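Wurka: small household things and the bin they go in

README for the packing set, December

Maintained by Rosario Fabbri and Fabian Steiner. Label rules by Konrad Schwaiger, who would like it known that he wanted fewer of them.

Summary

Wurka is a collection of short clips and stills about putting small things away. The things come from bathroom shelves, linen drawers and the bottom of travel bags. They start on a table and the container is a white plastic one with handle cutouts. That is the whole plot, 2575 times over.

There are 151 different objects in the catalog, sorted into 5 groups:

soft, rolled or folded
soft, given up on
bottles and tubs
wrapped or printed
other

"Other" was meant to be temporary.

What a record holds

object_id: the catalog entry, or entries, if several things are labeled
state: rolled, tied, loose, upright, on its side, unknown
place: table, container, between
note: free text, sometimes very free

The label table has 2788 rows, more than there are clips, as one clip may carry several rows. Please don't email to report this as an error. Meinrad Riedl keeps a folder of those emails and it has stopped being fun for him.
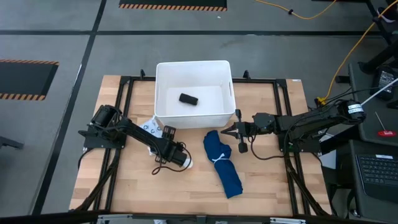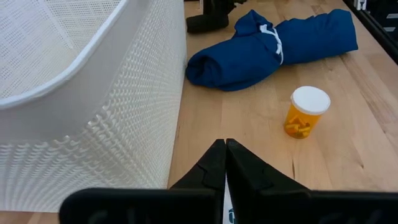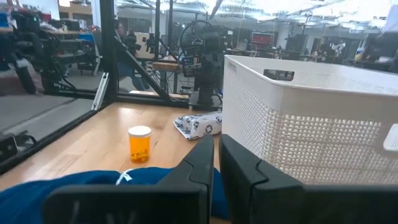

5 min read

Notes on particular objects

The blue roll. A piece of blue cloth, rolled and tied with something white. In the head-height view it comes across as navy, and in the two close views it is nearer royal blue. We argued about this for most of an afternoon and then wrote "blue" in the color column. If your work depends on telling navy from royal, use your own eyes and leave us out of it. The catalog calls the object a roll even when it has slumped. The state column is where you say it has slumped.

The pill bottle. Orange, see-through, white cap. The contents show through the plastic, and labelers kept wanting to record them, so there is a rule: the bottle is one object. Pills are never labeled by shape, shade or number. Rupert Oberholzer had begun a separate column for them before the rule was made, and the column has been removed along with some of his enthusiasm.

The white thing with the black round print. Soft or crinkled, depending on the view, and filed under "wrapped or printed" for want of courage. Half the team calls it a cloth and half calls it a package. Its catalog name is "printed white item". Earlier copies of the table use both words. Search for both.

The container. White plastic, with cutouts for hands. It's "bin" in the notes written by Konrad and "basket" in everyone else's. Both mean the container. A thing counts as in the container when it has come to rest on the bottom or on top of another thing that has. Leaning against the outside is "table", however close it looks and however much you'd like to go home.

Labeling rules

Label what can be seen. If a thing is hidden behind the container wall, its state is "unknown", even when you remember perfectly well where it went.

Upright is for bottles and tubs only. Somebody once labeled a towel upright and defended it at length.

"Tied" requires a visible tie. A roll with the string on the far side is "rolled".

Crumpled cloth goes under "soft, given up on". We tried "unfolded", but that led people to believe it had once been folded.

String, tags and loops belong to the thing they hang off. They don't get rows.

Known problems

Rolls are overrepresented. They photograph well and they stay put, and whoever stocked the table plainly liked making them.

White things against white plastic are hard to outline. The edges in those rows were drawn twice by different people and the wider outline was kept. Treat them as generous.

The notes column is in English except where Fabian was tired. Those entries are in German and mostly say that the bottle fell over.

The word "Dramell" turns up in some notes. It was the working name of the set for its first few weeks. Replace it with Wurka, or leave it in as a period detail.

What it's good for

Sorting and naming everyday objects, working out whether a thing is in or out of something else, testing how well a system copes with cloth that won't hold a shape. It has also been used to settle a domestic dispute over whether towels should be rolled or folded, with no clear result.

It isn't good for anything medical. The bottle is in the set because bottles are what people have on shelves. Nothing in the labels says what is inside or whether anyone should take it.

Changes since the last copy

Merged two entries for the same blue roll.
Renamed "printed cloth" and "printed package" to "printed white item".
Removed the pill column (see above).
Fixed the spelling of "container", which had three versions.

Corrections go to Rosario. Please give the row number and say what you think is wrong with it. "Looks off" has been received and filed.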